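Kimie Ishida keeps a log of everything the shelf robot gets wrong, and on the day we talk it has reached entry 135. She reads me the title of number 58, her favorite: "Would not let go."

"It's the polite version," she says. "The original had more words in it."

Ishida runs testing at Nitero, where a two-armed machine picks soft drinks off a mock store shelf and puts them in a shopping basket. In October it put a green bottle in the basket and then kept hold of it. The fingers read as open in the software. The fingers were closed. Its next instruction was to lift the basket by the handle, so one hand pulled up while the other held on.

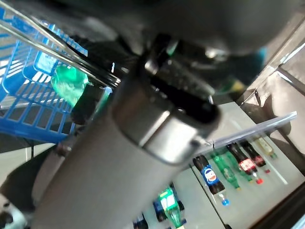 The arm, the basket and the drinks shelf during testing at Nitero.

The cause was a position sensor in one finger joint that had frozen on its last good value. "It reported 'open' 3227 times in a row," says Ishida. "Same number, down to the last decimal. Fingers don't do that. Mine don't, anyway."

Despina Chrysikopoulos, the safety lead, was less amused. She had her palm on the stop button before the handle bent much further, and spent the evening writing a rule.

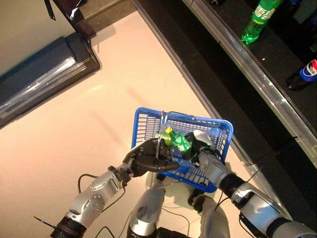

"If a sensor gives me a perfectly steady reading, I want the arms to stop," she says. "I don't care how good the news is." The rule went in the next morning and promptly stopped the robot every time it was standing still — a fault of its own, filed as entry 59.

They now compare the reported finger position with the motor current, and only while the hand is meant to be moving. Chrysikopoulos also moved the stop button closer to her chair.

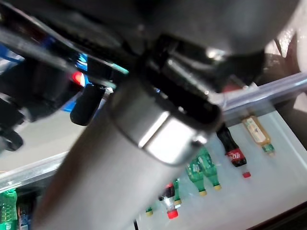
Has it happened again? Ishida scrolls for a while. Twice, she says, and both times the arms froze before anyone got up. The replacement sensors come from Prundetti, and she is waiting on a second box.

"Then we start on glass jars," she says. Chrysikopoulos asks when that was decided.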